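Home | Guides | FAQ | Buying notes | Contact

Buying hand-held grippers: the questions I keep getting

Updated 19 April 2023

I've been doing the equipment planning for our little group at Varnside for a while now, and since February my inbox has filled up with people asking what to buy, what to skip and how to get the money approved.
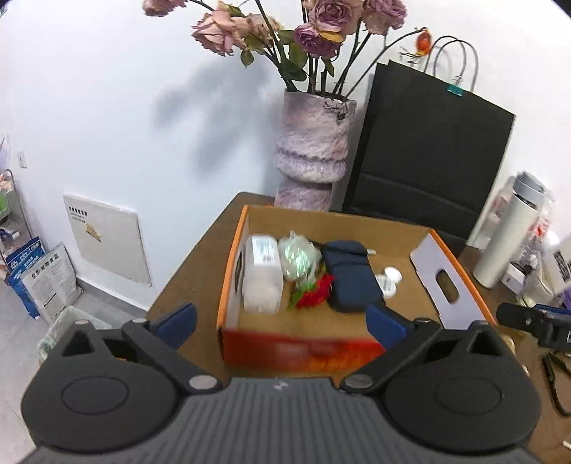 So I've put my answers in one spot (and I'll keep adding to them as more come in!). I'm no accountant, I just do the spreadsheets, and your organisation will have its own rules about purchase orders.

Do I need a robot arm before I buy hand-held grippers?

No, and I'd hold off if you can. We bought the hand-helds first and spent a good few months recording people putting things into boxes and taking them out again. By the time we priced an arm we knew how wide the jaws had to open and which jobs we cared about, and it knocked two models off our list straight away.

How many should I budget for?

Start with two. One gets used and the other gets used when the first has a loose pin, and if you've got a second person free they can both be out at once. Obadia Rweyemamu, who looks after our gear, wanted four from day one and I said no. We did end up buying more, so I suppose he gets half a point for that.

What did yours cost?

Our first order came to $2573, with freight and spare finger pads in it. Please don't treat that as a quote! Prices move, the dollar moves, and we got a small discount for paying up front.

What do people forget to put in the budget?

Finger pads, every time. They wear, they pick up fluff, and a worn pad changes how things slip. I order them in packs of 58, an odd number I've never had explained to me. After that it's storage. Video eats drives at a frightening rate, so ask whoever runs your computers before you order, and get the answer in writing. Then there's shipping for repairs, both ways.

Do I have to buy special objects to practise on?

Please don't. We nearly spent a fair bit on a matched set of test blocks and I'm glad Victor Rashidi talked me out of it. Ordinary household stuff is better for the kind of work we do: soft cases, plastic tubs, flowers, things in crinkly wrap, a cardboard box to put them in. Clear and shiny wrapping is worth having on the list as it's a pain for cameras. I allow $100 a quarter for odds and ends and rarely spend the lot.

Do I need a proper lab?

A table and decent light will get you going. We work in normal rooms with normal clutter on purpose, so our room budget is close to nothing. If you're hiring a space, check you can leave things set up overnight, or you'll lose the first part of every session.

Plumer or Orellana?

I've used both. The Plumer is lighter and your wrist will thank you by mid-afternoon. The Orellana has a stiffer linkage and the spares turn up faster, at least where I am. Borrow one of each for a day if the dealer will let you. I haven't tried the Drunis yet so I can't help there, sorry.

Is leasing worth it?

For hand-helds, I wouldn't. For an arm, maybe, if you're only funded for a year. Read the bit about damage very carefully.

How long should I allow for delivery?

Longer than the website says. I plan on six weeks and don't book anyone's time until the parcel is on my desk.

Can I have a copy of your spreadsheet?

Sure, send me a note through the contact page and I'll email it over. The freight tab is a mess, so ignore the colours.

Related pages
Spare parts: what to keep on the shelf
Writing an equipment request that gets read
Storage planning for video
Leasing an arm: my notes so far

Contact | © 2023 Varnside equipment notes | Back to top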